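Unit 4: Preparing for a Short-Term Teaching Placement
Handout for students in the February block

Reading for this unit: the Isia placement guide, sections 2 and 3. Bring your own copy to class.

4.1 What the host site asks for

A short-term placement begins with a request from the host. The request names a skill the local staff want to learn, the people who will be taught, and the person at the hospital or clinic who will supervise the visit. If any of these is missing, write back and ask before you book travel.

The Lambrakis clinic serves 3,468 registered patients with a nursing staff of 19. Its last request was for teaching in wound care and dressing changes. The first draft of our plan had six lectures and one practical session. The clinic asked for the reverse, and we changed it.

4.2 Licenses and paperwork

Start early. A temporary license can take longer than the placement itself. You will normally need:

Proof of current registration
A letter of good standing
Two references from supervisors
Vaccination record
Evacuation and liability cover

Send certified copies and keep the originals. The Sunthorpe office holds one scanned set for each student and will not release it to a host without your signature.

4.3 Planning the sessions

Keep groups to 20 or fewer. Find out which supplies the ward normally stocks and teach with those. A technique that depends on a dressing the clinic cannot buy will be dropped when you leave. Allow time for each person to practice, and ask the ward manager which hours are quietest.

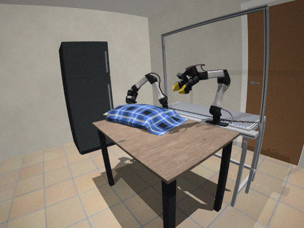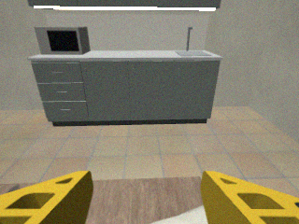

Kwan-ho Huang disagrees with the advice on quiet hours. In his view the night staff are left out every time, because the quiet hours are always in the afternoon, and he would run each session twice, the second at shift change, even if that means covering half as many topics. Areti Stergiou's answer was that shift change is when handover errors happen and a ward manager may refuse. Raise it with the host in your first call.

4.4 After the placement

Leave written materials with the local supervisor in an editable form. Agree on one follow-up call and put a date on it. Your report should say what was taught, who attended, and what the host wants next.

Assignment

Write a placement plan of 300 words for the Lambrakis request. State the learning goal in one sentence. Submit to Makis Pappas by 28 August 2024.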